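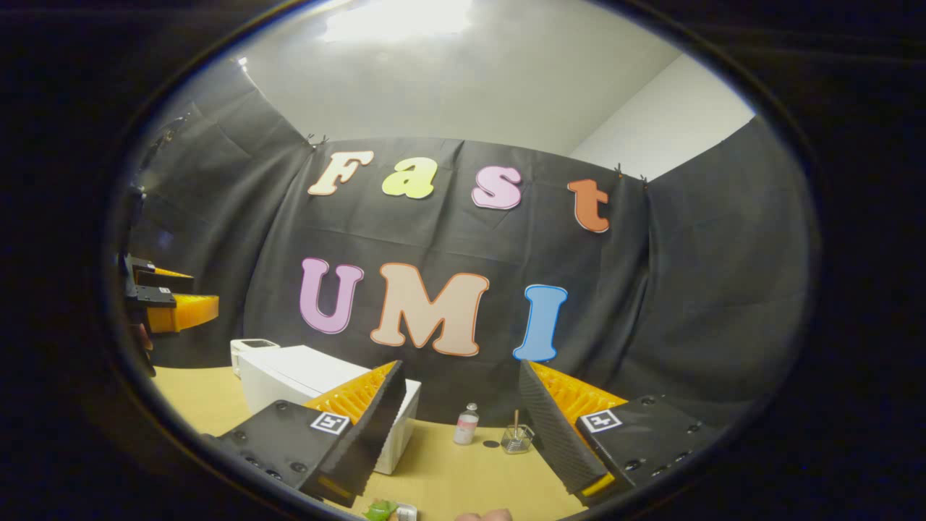
Photo: Nevzat Erdem, Markgate. Hand-held grippers at the table, fingers open.

4. Safe use of the hand-held grippers

This section covers the table, the fingers and the people working near them. Read it before your first session. Site rules at Kedholm and Yalçınkaya apply as well; where two rules differ, follow the stricter one.

4.1 Before you pick up a gripper

1. Tie back long hair. Take off rings, bracelets and lanyards.
2. Look over both soft pads. A pad with a tear, or one that lifts away from its housing, must be changed (see Section 7).
3. Check the square marker on each finger. It must be flat, clean and fully readable. Wipe with a dry cloth only.
4. Open and close the fingers 3 times with nothing between them. They should move evenly and meet along the full length of the pads.
5. Check that the backdrop is clipped securely and hangs clear of lamps and other light fixtures.

CAUTION: The housings have screws close to the inside of the fingers. Do not run the gripper with a screw missing.

4.2 Setting out the table

1. Put out only the objects on the task sheet.
2. Stand glass cups and bottles well in from the table edge. Keep caps on bottles unless the task calls for them to be off.
3. Place sticks and other thin upright items where you can see their tips from your working position. They are easy to miss when you reach across.
4. Leave a clear path for each hand. With two grippers in use, agree on who or which hand moves first.

NOTE: Do not use chipped glass. Put it in the marked bin and write the item number in the log.

4.3 During a session

1. Hold the gripper with the fingers open and pointing away from you.
2. Keep bare fingers out of the gap between the pads. If an object has to be moved by hand, say "hands in," wait for all grippers to stop, and then reach.
3. Approach glass slowly and close the pads only as far as needed to lift it.
4. Stop after 45 minutes and rest both wrists.
5. If something breaks, put the grippers down first. Clear the glass with the brush and pan.

4.4 Ending a session

1. Close the fingers and set each gripper in its stand.
2. Return the objects to their tray.
3. Sign the log. Report any pinch, cut or sore wrist to Beril Demirtaş, however minor.

Text checked by Fenna Mertens. Last revised Jun 15, 2021.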